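Can a machine do it yet? Your questions answered

We get a lot of post about robots and chores, and we love it. The Badus workshop refurbishes office computers, and for the past while we've also been finding out which of our jobs a robot arm can take on. These are the questions that come up most, updated in December.

Can a robot do my washing-up?

Some of it! Plates and mugs of a shape it knows go into a rack quite happily. A greasy roasting tin with a wooden spoon stuck to it is another matter. Expect it to be slow, and expect to do the pans yourself.

What about folding laundry?

Towels, yes. Shirts, sometimes. Fitted sheets, no (and I can't fold those either). Cloth changes shape every time you touch it, so the machine has to keep looking and thinking again. It's a joy to watch when it goes well – I have stood there through a whole pile of tea towels with my coffee going cold.

Is shop-floor work easier than housework?

Usually. A bench stays where you put it, the light is the same all day and the parts come in known sizes. A kitchen has a cat in it.

So what does your robot do?

Sorting screws was first, then lifting memory in and out, and now processors, the job I'm most excited about. A processor has to be held level by its sides and lowered straight into the socket without any sliding, and on boards like this Dell the fine gold contacts are in the socket itself. Bend one and you may have lost the board.
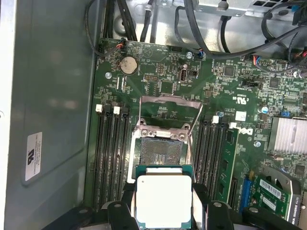 Dalibor Kadlec wrote in to say he would still never let a machine near a socket. He has fitted processors by hand for 18 years and reckons the fingertips tell you things a gripper can't, such as the tiny wobble when a chip is sitting a hair out of place. His view is that robots should carry the boxes and leave the pins to people.

I think he's right about the wobble. Our arm does the placing, and a person checks the seating before the load plate comes down. We'd like to hand over that check too one day, but we aren't there.

How often does it get it right?

In our last run of 100 practice placements on scrap boards, 15 had to be stopped and done again. That's far too many for paid work and miles better than we managed in spring!

Does it work faster than you?

No. Ruth Quintero beats it every time, and she has the radio on.

Can it cope with a machine it hasn't met before?

Partly. Cables are the trouble. Every case has them routed differently, and they droop across exactly the bit you want to reach. For now one of us tucks them aside first.

Should I buy a home robot now?

If you like tinkering, go for it, you'll have a wonderful time. If you simply want the ironing done, wait. A robot vacuum is still the one I'd recommend to my mum.

Can I come and see it?

Please do. Ring the bell at Unit 471 after 2 pm and ask for the bench team.

Related
Robot vacuums and deep rugs
Teaching the Clolis arm to sort screws
Who empties the dishwasher? Readers reply
Notes from the Zakolari open day
Looking after old office computers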